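I've wanted to say this since August, when I moved from Flormont to Menar with 64 boxes and one very tired back: we should all own less stuff, but we should own the cases it came in.

I know, I know. Everyone says toss the packaging. My whole building tosses the packaging! The recycling room looks like a store exploded. And for cardboard, sure, go ahead. But a proper hard case, the molded kind with a spot for each thing, is part of what you paid for. Throw it out and in 2 years you own a drawer full of loose bits and a mild grudge.
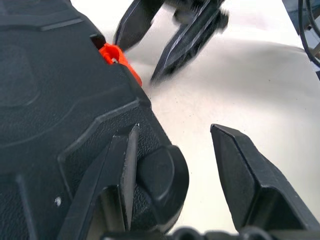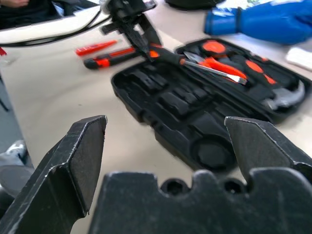 ## But isn't that just more clutter?

My neighbor over on Adham Street thinks so, and we've argued about it over the fence more than once. Her view is that a case takes up twice the room of whatever goes inside it. Fair enough – it does. A pile of loose stuff looks smaller right up until you need one small piece of it at 8 at night and end up emptying the whole closet onto the floor (me, last winter, looking for a hex key).

What bugs me more is how many things now come with no case at all. I bought a Cao sewing kit recently and it arrived in a plastic bag. A bag! With a zipper that split before I'd even hemmed one pair of pants. I'd have paid extra for a box with a latch, and I bet plenty of other people would too.

So if you're moving soon, keep the cases. Stack them, label the ends with tape, and get rid of the bread machine instead.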